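Neighbors take turns teaching a robot arm to pack pantry boxes in Selladstead

SELLADSTEAD – On a warm Sunday in July, when most of the town was down at the river or asleep in front of a fan, a line of people stood inside the old Ghaffari furniture store on Mill Street, waiting for a turn to teach a robot how to pick up a packet of seasoning.

The arm belongs to Fira, a small company that moved into the building last winter and has been working with the Nesatholm Food Pantry, across the bridge, on a machine that could help fill the pantry's weekly boxes. The boxes hold the usual things, cans and pasta and rice, and the arm learned those fairly quickly. The small flat packets that go in on top have been another matter altogether, and so Fira opened its doors and asked for help from anybody over 12 who felt like coming in.

Plenty did. By the time the doors closed at 5 p.m., 60 people had signed the sheet by the door, among them a retired school bus driver, a whole softball team still in uniform and one very patient grandmother who went through the line 2 times and would have gone again if her ride had not been waiting.

"I thought you would have to know computers," said Divina Salazar, who has packed boxes at the pantry for years and came over after church with her sister. "But you just hold the handle and do it the way you would do it at home, and the arm does it along with you. I packed the first box like I was handling eggs. Then I got a little braver."

The handle she was talking about looks something like the grip of a garden hose nozzle. Move it, and the arm on the other side of the table moves the same way. Squeeze it, and the two fingers at the end of the arm close. Everything the visitor does is recorded, along with what the small camera near the fingers sees, and each complete try, from reaching for the packet to letting go of it over the box, is saved as one lesson. Fira asks for 50 good lessons before it starts training the arm on a new item, and for the packets it decided to collect 75, on the theory that anything so slippery deserved a few extra.

Mylene Lacson, who runs the teaching sessions for Fira and spent most of the afternoon crouched next to the table giving encouragement, said the packets are hard for the same reasons they are hard for a person wearing mittens. They lie flat, they bend, they shine under the lights, and if the fingers come down a hair too far to one side they simply skate off across the table.

"A can will forgive you," Lacson said. "You can grab a can pretty sloppily and it still comes up. With a packet you have to come in gently, get both fingers on it and then lift without hurrying, and everybody here has their own little way of doing that. I love watching it. We had a gentleman who slid his over to the side first and stood it up, and I had never thought of doing it that way in my life."

She was careful to say that the misses are welcome too, at least some of them. If a visitor drops a packet and then picks it up again, Fira keeps the recording, and Lacson said those recoveries can be among the most useful lessons of the day. What the company does throw out are the tries where somebody gives up halfway, or where a younger brother reaches in and moves the packet (this happened more than once, and there was some laughing about it).

There is also a second way of teaching, which the softball team seemed to like best. With the motors set to go slack, a visitor can take hold of the arm itself, just above the wrist, and walk it through the job by hand. It is slower, and a hand can get in the camera's way, so Fira uses it mainly for showing the arm where to stop above the box and how to tilt before letting go. The team's catcher said it felt like helping a very heavy child put on a coat.

Not everyone in line was sold on the idea. A couple of pantry regulars asked, politely but firmly, what would become of the people who pack the boxes now, and Salazar said she had asked the same thing herself back in the spring. The answer she got was that the arm would work the early shift, which the pantry has had trouble filling, and that the afternoon crew would stay just as it is. She said she plans to hold them to that – and she said it with Lacson standing right beside her, nodding.

Lacson would not promise a date for the arm to start work at the pantry. The recordings have to be looked over one at a time, which she does with a pot of coffee and the radio on, and then the arm will try the packets without anyone at the handle. If it struggles, there will be another open afternoon, and Salazar has already offered to bring lemon bars.

Anyone who would like to take a turn can leave a name at the front desk in the Ghaffari building. No experience is needed, children should come with an adult, and the entrance with the ramp is around back, next to the loading door.

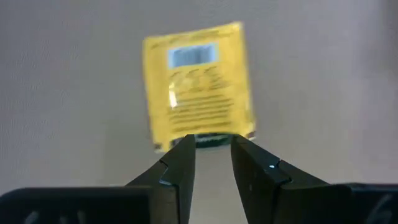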